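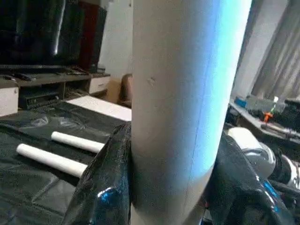 January, packing notes, started 3:15 in the afternoon

Spent the session on what to do with tubes, rods and molded inserts before the shelf move. Lok-yiu Hsiao wants one method written down so the Pament bench and ours stop doing it two ways.

Tubes first. Store them upright if they will stand, flat if they won't. The pale gray tubes mark easily and the dents don't come out, so no more stacking boxes on them. A small dent near one end is fine for packing. A soft seam is a reject, put it in the recycling. Run a thumb down the seam before filling, it takes two seconds.

White rods go in pairs, same length, ends flush. If the lengths don't match, wrap them separately and write the length on the wrap. Last time I taped a mixed pair together and the longer one worked through the end cap. Paper tape only — the clear tape leaves a residue on the white and it picks up every bit of dust in the room.

Keep the black sheeting down on the work surface. It creases and slides, but it is easier to shake out than the table is to clean, and white parts show up well against it. Need to reorder. The Oshima roll is thicker than the last one and costs more, but I would get it again.

Flat panels: face up, nothing on the top face. Paper between them when stacked. 80 is the most I would put in a single stack and even that is a pain to lift down.

Molded inserts took most of the time.

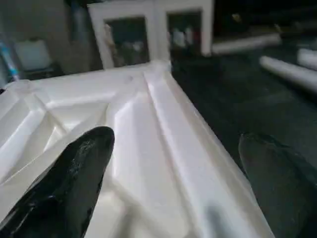 The white ones have ribs between the pockets that are thin enough to worry about, so nothing heavy goes in on top of them. Lift by the outer edge with both sides supported. Don't pick one up by a rib. Nest them only with the same mold, all facing one way, and stop if they don't drop in under their own weight. Forcing them is how we got the split corners in the Grananow lot.

Dust collects in the pockets. Dry brush first, then a damp cloth, then leave them open to the air before they are bagged.

Stock on paper is 3000 inserts and 2000 end caps. I haven't checked either figure against the shelves. Rasine says replacement caps take 15 working days, so the order has to go in before the move.

To do
Reorder sheeting and paper tape
Ask Lok-yiu which label goes on mixed-length rods
Find the wide brush — it was in the second drawer
Try one full carton with inserts at the top and tubes along the side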